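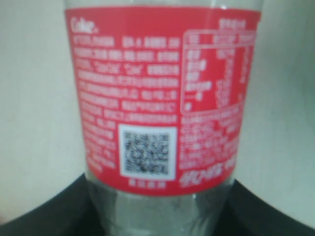
I live in a town that won an award. You will know this if you have ever driven into Laren by the north road, because there is a sign about it, and then another sign, slightly smaller, in case you were looking at the sheep. Best Small Destination, the signs say, with a laurel wreath. They don't say who awarded it or how many other towns were in the running. I have asked, and the visitor centre gave me a leaflet.

I should declare an interest. I let out the room over my garage to visitors for most of the year, so I have no business being sniffy about tourism. Their money fixed my gutters. But I've read a great many pages telling people why they should come here, and I've begun to wonder whether any of the authors has ever tried to park.

The usual page goes like this. Laren is nestled. (Towns are always nestled, like eggs.) It is a stone's throw from Jarman and a short drive from the coast at Clarnum. It has something for everyone. There follows a list of ten things to do, of which four are in Jarman, three are in Clarnum, one is the cheese shop and one closed the winter before last. The tenth is "simply wander". I have nothing against wandering, but I'd put it higher up if I had only the cheese shop to compete with.

What bothers me is how much of our charm is described as being near other places. Jarman has the castle and the railway station. Clarnum has the sea. We have a sort of hub status, which means people sleep here and spend their lunch money elsewhere. The council's answer is always to tell more people about us, in brighter colours. I think we'd do better to tell the same number of people something useful.

Take buses. There are 2 an hour to Clarnum in summer, according to the poster, and there are on weekdays. On a Sunday there is one in the morning, and then there's the long walk back, which my guests have described to me in some detail. I now write the Sunday bus time on a card and leave it by the kettle. That card has had more thanks than the view, the towels and the homemade marmalade put together. One couple asked if they could keep it.

Encarnación Sarmiento runs Hededora, the eight-room guesthouse at the bottom of the hill, and she goes further than I do. Her website has a page headed "Reasons you might not like it here". It mentions the church bells. It mentions that the river path floods, that the pub kitchen stops at half past eight and means it, and that the hill is steeper than it looks in photographs. She was told by a man with a lanyard that this was commercial suicide. She is full until October, and her guests arrive with sensible shoes and a torch. Mine arrive at nine, wanting dinner.

I don't want to pretend candour is magic. Hededora also does a very good breakfast, and good breakfasts forgive most things. Still, I've noticed that people who have been warned about the bells tend to find them rather lovely, while people who were promised tranquillity come down in the morning looking as if they've been burgled.

The council spent a fair bit on the last brochure, which ran to 52 pages and had a drone photograph of the market square on the cover with not one car in it. I can only suppose it was taken at dawn, by arrangement. The map in the middle left off the public toilets, presumably for reasons of tone. I would happily swap the whole production for one folded sheet with the toilets, the buses, the pub kitchen hours and the place by the cricket ground where you can leave a car all day without a ticket. Print 400 of those, put them in the station at Jarman where visitors get off the train, and see what happens.

There is the objection that dull information doesn't bring anybody in. Perhaps it doesn't. I have never met a person who crossed a county for a bus timetable. But I've met plenty who didn't come back for want of one, and a second visit is worth more to this town than any number of laurel wreaths.

My own listing, I should confess, still says "nestled". I am going to change it when the season finishes, and while I'm there I may as well own up about the garage door, which sticks.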